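The table is back upstairs

Tue 7 November

So the table finally came back up from the garage on Saturday, and I have been finding excuses to sit at it ever since. I ate cereal at it standing up, before the chairs were even in. I paid the water bill at it. I don't usually enjoy paying the water bill!

If you've been reading for a while you know the table. It's the one I bought at Bukwood when they were closing the Elalville store, and I paid 90 dollars for it, which my sister still thinks was a mistake on their part. It went down to the garage when we did the floors, and then (you can see where this is going) it became the place where everything from the dining room got put "for now." Paint trays, the good lamp, a box of door hinges, the bag of clothes for the donation place, the other bag of clothes for the donation place. I stopped seeing the table under there at all.

Clearing it took me about four evenings. I thought I'd do it in one, with a podcast. The trouble is that every pile had something in it that needed a decision, and I am terrible at decisions after dinner. I'd pick up a charger, wonder what it charged, walk around the house trying it in things, and come back forty minutes later with a sandwich. In the end I got strict and gave myself three boxes: keep, give away, and ask Mom. Mom's box was the heaviest. She has since told me to throw out nearly all of it except a gravy boat, and I have to say I'm a little sorry about the gravy boat, I'd have liked that one for myself.

Then the top. There were rings on it, and a long smear of what I think was wood filler. I asked at Kocsis, the hardware place by the bus station, and the man there sold me a can of Stilinov wax and a pack of fine sanding pads and told me to go with the grain and quit before I felt finished. That was good advice. The grain on this thing wanders all over, it doesn't run in nice straight stripes like a floorboard, so "with the grain" was more of a general direction than a rule. I did three thin coats and waited overnight between them, and I only touched it to check once. Okay, twice.

I was worried it would come up orange, because my last project with wax came up very orange (the step stool, some of you remember). It didn't. It's still that pale, creamy color I bought it for, and in the morning it makes the whole corner feel lighter. The rings are gone except for one, and I've decided a fruit bowl can live there.

Getting it up the stairs is a separate story. Legs off, top on its side, my neighbor at the low end saying "pivot" much more often than I needed. We scuffed the wall by the light switch. I have touch-up paint for it somewhere in the keep box.

My rule for now is that the table doesn't store anything. You can use it for whatever you want, dinner, homework, taxes, the jigsaw in December when my cousins come, but when you get up, your stuff gets up with you. I've already broken it with the mail. There's going to be a tray for the mail, on the shelf, as soon as I find one that isn't ugly, and if you've got one you like please tell me where you bought it.

There is one exception and it's very small and very yellow. I found the little guy at the bottom of the hinge box on the third evening, and I set him on the table when it came up, and I haven't had the heart to move him.

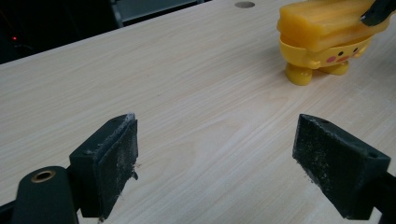
Rizal Sembiring
Writer and chief table-waxer

I call him a chick, my sister says duck, and we've been going back and forth by text since Sunday. He's got pink cheeks and the tiniest dot eyes, and he stands there on his stubby yellow feet looking pleased with the new wax. I have no memory of buying him. If you visited us before the floors got done and you're missing one of these, let me know and I'll mail him back, but I'd want a week or so to say goodbye. Next up is the chairs, two of them wobble and I've been putting it off.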